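Call for participants: study about household recipes and family cooking notes

Published 2021-06-05

The small publisher Wullis is looking for people who have kept handwritten recipes from their family and who would like to share them with us. We prepare a book and a free online collection with the working title Briltell. The subject is everyday cooking at home, as it was written down by mothers, uncles, grandparents and neighbours for their own use.

We are not searching for good cooks. A note with three lines and no quantities is welcome. So is a notebook in which somebody has changed the amount of sugar many times, or a page that nobody in your family can read any more. Recipes may be in any language. If it is not English, we ask you for a short translation, and mistakes in it do not matter to us, we make them also.

Who can take part

You are 18 years or older and you live in the United Kingdom or in Ireland. You own the notes, or you have the permission of the person who owns them. It is useful if you can tell us something about who wrote them, but it is no condition.

We have place for 400 participants in total. In the first round, which we opened in February, we received 2,436 single pages, most of them for cakes and preserves. For this reason we now ask especially for soups, bread, fish dishes and food for ill people.

What we ask from you

You fill in a form with simple questions. After this we arrange a telephone talk of about 40 minutes, in which you tell us how the dish was made and when it was eaten. The talk is recorded only if you agree. You can stop at any moment and you do not need to give a reason.

The original pages stay with you if you prefer to scan or photograph them at home. Please lay the page flat, near to a window, and do not use the flash. If you have no possibility to do this, you can bring the pages to our office in the Yeoh building and we copy them while you wait. Very thin or torn paper we handle between clear sheets. Please do not repair the pages with sticky tape before you come. 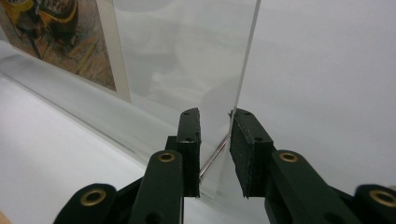

What you receive

Each participant gets a shopping voucher of 20 pounds and one printed copy of the book. Travel to our office is paid back up to 15 pounds when you show the ticket. If a recipe from your family is chosen for the book, we print the name of the writer next to it, or only the first name, or no name, as you wish.

Your data

Your address and telephone number are kept separate from the recipes and are deleted one year after the book has appeared. The recordings are stored by our partner Brivix and are heard only by the editors. The form contains a separate box for the online collection, so it is possible to say yes to the book and no to the website.

How to apply

Write a short message to the editor, Rhun Ellis, using the contact form on our website, with the subject "Family recipes". Please mention which kind of dish you have, the language of the notes, and the hours when we can call you. Do not send the pages already with the first message. We answer normally within two weeks. People who applied in February and were put on the waiting list do not need to write again, we will contact them first.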